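Ticket 258: Cutting machine file won't open, then cuts the wrong size
Product: Zalla cutter, Zokberg design app
Status: Open (waiting on customer)
Submitted: 8/26/18

Hi there! I'm hoping somebody can help me because I have a whole pile of birthday cards to make and my machine and I are not on speaking terms. I bought the Julesik layered flower set (the one with the big peony and the matching sentiment, so pretty!) and downloaded the cut files the same night. The zip opened fine. But when I pull the peony into the Zokberg app I get a gray box where the flower should be, and a little message that says "Error 1921, shape data missing." The leaves come in just fine. The sentiment comes in fine too. It's only the peony, and of course the peony is the whole reason I bought it!

What I tried so far:

Closed the app and opened it again. Same gray box.

Restarted the laptop. Same.

Downloaded the zip a second time in a different browser. Same gray box, same number.

Opened the peony in the free viewer that came with my old machine. It shows up there! All the petals, all the layers. So I don't think the file is bad.

Reply from Zokberg support:
Thanks for all the detail. Error 1921 usually shows up when a shape has more points than the app will load in one go. Please go to Settings, then Import, and change "Point limit" from Standard to High. Then delete the peony from your library before you bring it in again, or the app will keep using the copy it saved the first time.

My reply:
Oh my goodness, it worked! Well, half worked. I didn't delete it from the library the first time (I read too fast, I always do) and got the gray box again, so I went back and did it properly and there she was, all her petals. I did a happy dance in my craft room.

BUT now there's a new thing. The flower cuts too small. On my screen the biggest petal layer fits right over the leaves, and on the paper it's a good bit smaller, so the leaves stick out all over like a bad haircut. I used the Mok white cardstock, which I use for everything, and a fresh blade. The cuts are super clean, so no complaints there. They're just little.

Reply from Zokberg support:
Glad the import is fixed! For the size, please look at the bottom of the cut screen and tell us what it says next to "Scale." Also let us know if you are cutting from the laptop or from the tablet app.

My reply:
Okay, I looked. On the laptop the scale says 100 for the leaves and 100 for the peony, so that seems right? But then I remembered I had sent the peony over to the tablet, since I like to cut from the tablet while I'm sitting on the floor with my paper. On the tablet the leaves say 100 and the peony says 200. I have no idea why a bigger number makes a smaller flower, but I thought you should know. I never touched it, I promise. I cut one peony straight from the laptop and it came out the right size, with the leaves tucked under just like on the package.

I also updated the tablet app last night. It asked me 2 times for my password and then went through.

Attachments (2):

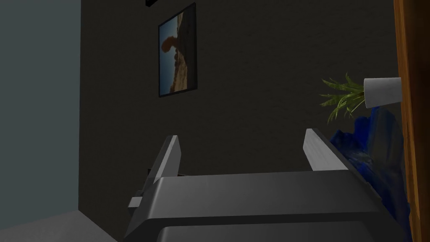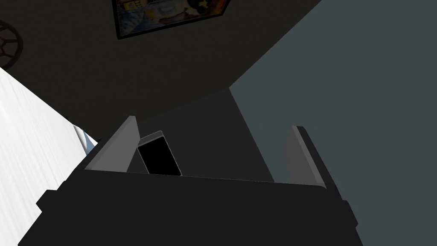 So for now I'm cutting everything from the laptop, and I can get my cards done that way. But I'd really love to have the tablet working again because my laptop cord doesn't reach the good table. Should I take the peony off the tablet and send it again with the point limit on High there too? I couldn't find that setting in the tablet menu. I looked under Import and under Library and there's only a language choice and something about grid lines.

One more little question while I have you. Do I need to do the same delete and import again for the older flower sets I bought back in May? Those have always cut just fine, and I don't want to mess with them if I don't have to.

Thank you so much for being patient with me! I'll check back here tonight after supper.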